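Turning and folding lined knits: notes for the laundry table

Lined sweatshirts, varsity-style tops and fleece with a separate inner layer give more trouble at the folding stage than single-layer knits. The two fabrics shrink at different rates, dry at different rates and slide against each other. Most of the twisted cuffs and lumpy stacks that come out of a drawer were made at the table, before the garment was put away.

## Surface

Fold on something with a little grip. A bare laminate counter lets the lining slip under the shell, and a bedspread is too soft to press a crease against. A padded top covered in a plain woven cloth works well. Stretch the cloth tight and staple or tie it underneath so that it does not travel with the garment. Light gray or beige shows up loose lint and colored fuzz, which can then be removed with a damp hand before the next item goes down.

Set the surface at hip height. Working height for a standing adult is usually 36 inches, and a lower table becomes tiring after the first basket.

## Washing inside out

Wash lined garments with the lining outward. The shell is spared most of the abrasion, and sweat and skin oil are on the lining in any case. Close zippers first. Leave drawstrings tied in a loose bow.

Red shells with white linings need a cold wash for at least the first 3 cycles. Test the dye before the first wash: wet a white cotton rag, press it on an inside seam for a minute and look for color. If the rag comes up pink, wash the garment alone. Do not leave it sitting in the drum afterward. Dye that stays in the water during a cold cycle will still transfer if wet red fabric is left against wet white fabric overnight.

## Turning right side out

1. Lay the garment flat with the opening toward you.
2. Reach through the opening and find the far end of the lining.
3. Pinch the lining and shell together at that point. If only the lining is pinched, it will come out by itself and leave the shell behind.
4. Draw the pinched end back through the opening in one slow pull.
5. Hold the ribbed band with the other hand while pulling, so that the band does not roll. 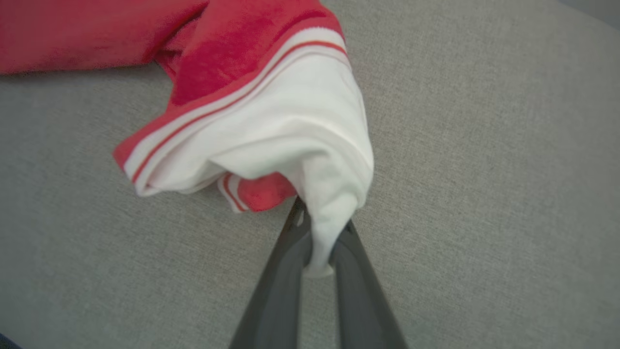
Sleeves should be done one at a time, and the body last. A sleeve with a narrow cuff can be gathered up like a sock, turned at the cuff and then released along its length. Pulling hard on the tip of a lining stretches it to a point, and a thin lining may keep that shape until the next wash. If the fabric resists, the cause is nearly always a twist at the armhole. Put a hand inside, find the twist and rotate the sleeve until the seams line up.

Where the lining is sewn to the shell only at the band, check that it sits flat all the way around. Excess lining bunches at the hem. Smooth it from the shoulder down with the side of the hand.

## Ribbed bands

Ribbing recovers poorly if dried under tension. Do not clip it to a line. Lay the band flat, square the edges and let the stripes, if there are any, run parallel to the fold. Striped ribbing is a convenient guide: when the stripe is straight, the band is not twisted.

Press ribbing with steam only and keep the iron off the surface. For a band that has flared, dampen it, push it together by hand to its original width and leave it to dry flat.

## Folding

- Button or zip the front and turn the garment face down.
- Fold each side in to the center line, with the sleeve laid straight down over the back.
- Fold up from the hem in thirds. Halves produce a hard ridge across the lining.
- Press the air out from the band toward the collar.

Thick garments go at the bottom of the stack. In a drawer they can be stood on edge, which keeps the pile from crushing the fleece on the lower ones.

## Drying check

The lining may feel dry while the shell seams are still damp. Check at the armhole and inside the cuff. A garment folded damp will smell by Friday if it went into the drawer on Monday, and the whole stack will need to be washed again.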